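Speaker notes: Getting Better at Small Talk (Tuesday lunch session, Oltov)

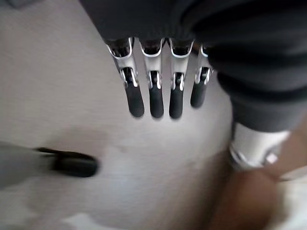 Slide 1. Four fingers over a gray tabletop.

Hi everybody, grab a seat, finish your sandwich, I don't mind chewing! (Wait for the door to close.)

So I used to be awful at this. My first week at Oltov I rode the elevator with Kjell Brekke, 9 floors, and all I managed was "buttons, huh." He still brings it up.

Slide 2. Ask the room who dreads the coffee line. Hands up — mine too. Don't rush this bit, people like looking around to see who else has a hand up.

Slide 3. The two-question habit. Ask one thing, listen, then ask a second thing about whatever they just told you. Use the fishing story here, the short version (the long one ate half my time in September).

Slide 4. Getting out of a chat. "I'm going to go get some water, it was great talking to you" works fine, and then you have to go get the water!

Pair them up for two minutes. Žofie has the bell.

Slide 5. Questions. If it's quiet, ask Alvar how he talks to his neighbors, he's got plenty to say. Room is booked again at 1, so stack the chairs on the way out.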